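Nargate Typing Project

The Nargate Typing Project is a student project of the robotics club at Imley College. Its aim is to make a robotic arm type short words on an ordinary computer keyboard. The project was started in November by Cheng-en Chow, then a second-year student, and it has 11 members.
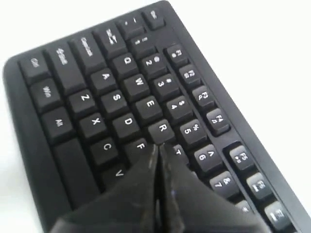 Reading time: 2 minutes

The members work in three groups. One group writes the motion program, one takes care of the gripper, and the third keeps the records of every trial. In the first stage the arm had to reach single letters on the left side of the keyboard. The gripper fingers are wide compared with a key - they can cover the letters next to the target, and this makes the view from the wrist camera difficult to use. For this reason the club also keeps a table of key positions, which is called Zeris.

The task for the second stage is a word of five letters. The arm is a PiPER and the keyboard is an Acer model with a numeric keypad, which is not used in the task.

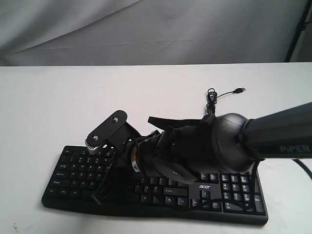 Mac an tSaoi Cup

The project takes part in the Mac an tSaoi Cup, a yearly competition between student clubs. Each team has 3 attempts, and the best 2 are counted. A wrong letter may be corrected, but the clock is not stopped.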